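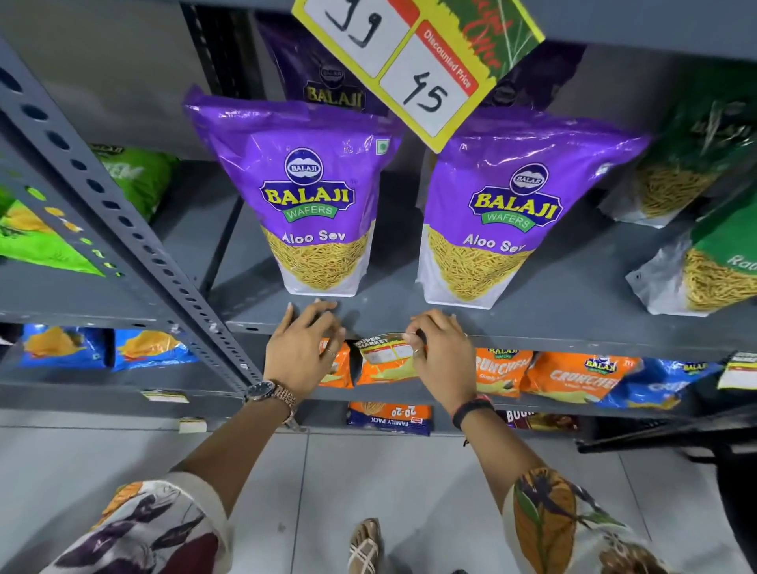
Last changed: Friday, 4:10 p.m.

Forov shows shelf robot plans at Tisstead open day

Forov opened its workshop in Tisstead to the public this week and showed how far its shelf-work project, Nultine, has come. The project is meant to produce a machine that can tidy snack shelves, stand fallen packets upright and put price labels in place in small supermarkets. Boychuk, the retail partner, has agreed to let the first units run in its stores after closing time once they pass the workshop tests.

The doors opened at 10 a.m. and visitors were let in by the side entrance on the loading dock. Groups of up to 50 were taken through the building at a time. By the end of the afternoon 345 people had signed the visitor book, more than the company had printed floor plans for, and later groups had to share.

The first stop was the test aisle, a run of metal shelving in the back half of the hall. A two-armed Nultine unit picked soft packets from a crate and stood them in a row. It worked slowly. In the first demonstration two packets fell over and the machine set one of them back up before the run was stopped. The second demonstration went through without a stop, although the last packet in the row ended up facing the wall.

Bags of snacks are harder for the machine than boxes or cans, Forov staff told the groups. A bag changes shape when it is gripped, the air inside shifts, and a glossy surface throws back the ceiling lights. Tall pouches with a clear window, the type used for sev, are among the items the project is spending the most time on. A pouch that leans a little is fine for a shopper but can throw off the machine's idea of where the next one should go.

Nultine has been trained on 232 hours of recorded shelf work done by people. The set covers 600 different products, and snacks make up the largest group. Staff said the recordings are useful for the small things that never make it into a store manual - a fingertip on the shelf lip to steady the hand, or the way a packet is turned so the name faces out.

Price labels had a station of their own. On a shelf like the one with the Ratlami Sev pouches, a large yellow sign with handwritten prices hangs over the goods, and smaller labels with fields for MRP and discounted price go along the front edge. People handle the small ones with both hands at the edge of the metal. The Nultine unit on show used one gripper to hold a label and the other to press it, and visitors could watch from behind a rope. It placed the label straight on most tries. When it missed, a member of the Forov team picked the label up and the run was started again.

Reading handwriting is a separate job. The machine has to match the price written on the large sign with the goods under it, and handwritten figures vary from one sign to the next. Forov said this part is still done in software on recorded pictures and is not yet running on the machine itself. It was not part of the live demonstration. 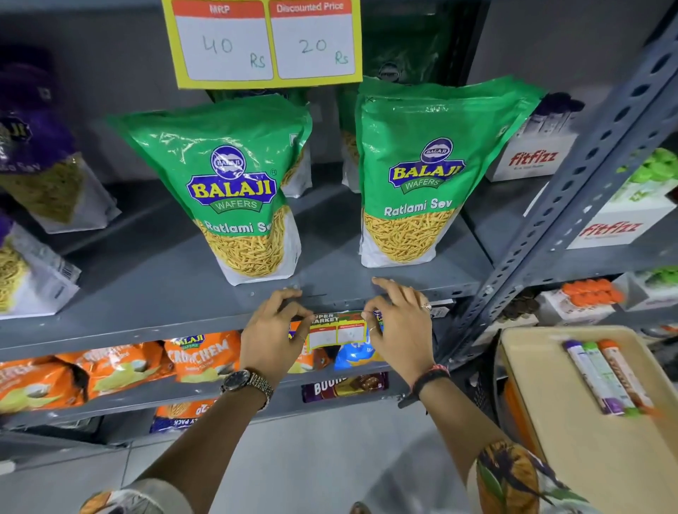
One visitor asked whether a store would still need people in the aisles once the machines were running, and said the demonstration had not settled the matter either way. In the same visitor's view, putting labels on was the easy half, and the hard half was noticing that a label was wrong in the first place.

Forov replied that the units are planned for night hours only and will leave anything they are unsure of for the morning shift. Items left that way will be listed on a screen at the service desk. Boychuk said it has no plans to change daytime staffing in the stores that take part, and that the morning shift will have the final word on prices.

Several people asked about safety. The unit stops when something touches either arm, and this was shown with a foam block. It also stopped once without being touched, during the third group's visit, and took several minutes to start again. Staff put that down to a loose cable at the base.

There was also a table where visitors could try steering a small gripper by hand and move packets from one tray to another. The line for it was the longest of the day, mostly children, and it was kept open half an hour past closing.

The first store trial is planned for January, in a single Boychuk location that has not been named. It will begin with two shelves of packaged snacks - chilled goods and glass are left out for now. Forov expects to hold another open day after the trial. Places will be booked in advance next time, and the test aisle will be moved closer to the entrance so that groups can pass each other.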